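December
By Lerato Msimang, Riaan Nkuna and Ulises Urrutia

This site uses cookies to remember your reading preferences. Accept | Manage

4.2 What stays out on the worktop

Households in the Briltulthorpe study were asked which kitchen things they kept in reach and which they put away between meals. We had expected appliances to take up most of the space. In the interviews, boards and jars came up more often, and people described moving them several times a day to clear a place to work. Large boards were the main complaint, as few cupboards would take them flat. Toy food was coded separately from real food, following Etim's scheme, but it was given the same zones (back, middle, front) as everything else. Figure 2 shows a mixed surface of the type discussed in this section.
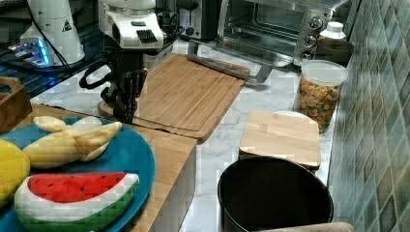
BRILTULTHORPE, December

Figure 2. Marble countertop and wooden table, with a toaster oven at the back, two cutting boards of different sizes, a lidded jar of snack pieces and a plate of toy fruit.

The larger board is bamboo and reaches slightly over the front of the table, so we coded it as belonging to both surfaces. The toy banana, watermelon slice and lemon share one plate and were entered as a single group. The black pot was coded as cookware in the front zone.

Related items
4.1 Recruitment and home visits
4.3 Cupboards and drawers
Kekana and Nkosi: Storing flat things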